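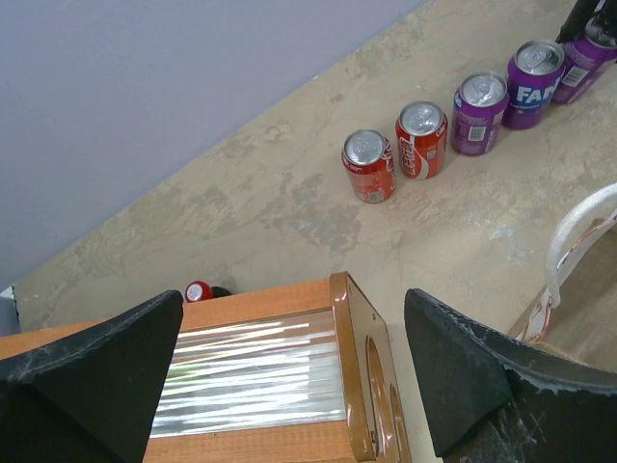
Re: [kasevlow-neighbors] Drinks table for the June get-together

Hi all,

Sorry for the slow answer, I wanted to get the cans out on a table and look at them before I opened my mouth! Here's what was asked, and then my two cents (more like a dollar fifty).

> Can whoever has the wooden rack tell us if it's any good for
> soda? Last year we had everything in one big tub at the
> Llewellyn Street end and people had their arms in ice water
> up to the elbow looking for a grape. Also, how many are we
> buying? I have 381 written down from last time and I don't
> know if that was cans or dollars.

First off, it was cans. I still have the receipt in my glove box. And we ran out of the purple ones by four in the afternoon while the plain seltzer sat there till Tuesday, so please, let's not go by the old split.

As for the rack, I'm all for it. I know some of you think it's fussy, but it's a nice warm orange-brown wood and it looks a whole lot better on a table than a tub does. I've been trying it with Coke and purple Fanta, and I really like the cans standing in a line by color, reds together and then the purples. You can tell what's what from across the room, which is half the battle with a crowd of kids.

One thing I noticed is that you want the fronts facing out. With a Fanta turned around, all you get is the barcode and the tiny print, and somebody is going to pick it up to check and put it back in the wrong spot (I'm somebody, I do this at the store).

The table itself is the beige mottled one. Yes, it has smudges and scuffs. I vote we skip the tablecloth, the pattern hides plenty, and last year's cloth blew into the potato salad.

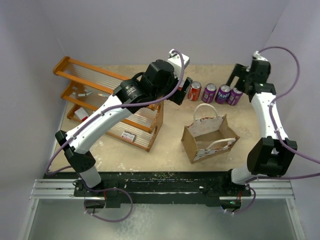 WHERE IT ALL GOES

I'd put the rack on the left half of the table, turned at a bit of an angle like I've got it, and keep the other side for cans waiting their turn. Square to the wall looked stiff to me, and at an angle people can come at it from the front or the side without bumping hips. If you hate it, move it, I won't be hurt. Much.

The backup supply can stay in the Cevix coolers under the tree. Whoever's on drinks just tops up the rack when it looks thin, and please chill them first, a rack doesn't keep anything cold!

HOW MANY TO BUY

My suggestion is 551 cans total, with at least 100 of them purple. The Arkavum warehouse does mixed pallets but the smallest is 1,280, and I am not storing that in my hallway again. So regular cases it is, unless one of you has a dry garage and a forgiving spouse.

Can somebody else bring cups and a recycling bin with a lid? The yellowjackets found the open one last year before we'd even lit the grill.

Write back to the list and not just to me, please, my inbox is a swamp.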